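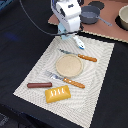
Laying a place for a child's pretend meal takes a few minutes and gives them a pattern they can copy at the real table. Start with a placemat, because it marks out where everything goes. A pale one on a dark tabletop, like the cream mat with the stitched border, is easy for small kids to find the edges of. Put the plate near the middle, then one piece of cutlery on either side, with the handles pointing the same way. The orange handles on the knife and fork match, so it's easy to see they belong together. Play food can go straight on the mat to begin with, as the sausage has, and be moved to the plate when the meal is served.

What you need

A placemat with some texture, so it doesn't slide. Ours is from the Hondska range and measures 40 cm across the long side.
A small plate with a raised rim.
A knife and fork with chunky handles. For children under 3, leave out metal cutlery and anything small enough to swallow.
Play food in colours that stand out from the plate.

Setting the place

Clear the table first and wipe it down. Lay the mat square to the edge of the table, a thumb's width in.

Set the plate down in the centre. Let the child do this part – it's the easiest piece to get right and they can shift it around without knocking anything.

Fork on the left of the plate, knife on the right, both upright with the handles towards the chair. Turn the knife blade in towards the plate. If your child is left-handed, swap them if they ask, otherwise keep to the usual order so it matches dinner.

Add a cup at the top right, above the knife. A folded face washer makes a good serviette.

Serving

Pass the food over one item at a time and let them place it on the plate. Sausage first, then bread or a pastry. Older kids like to take an order from a teddy and serve that.

Packing up

Cutlery goes in one tub and food in another. We use two Budlow tubs with lids, which stack under the play kitchen. Wipe wooden handles with a damp cloth and dry them straight away – don't soak them. Shake the mat out over the sink and store it flat, as rolled ones take days to settle.

Updated 23 Apr 2026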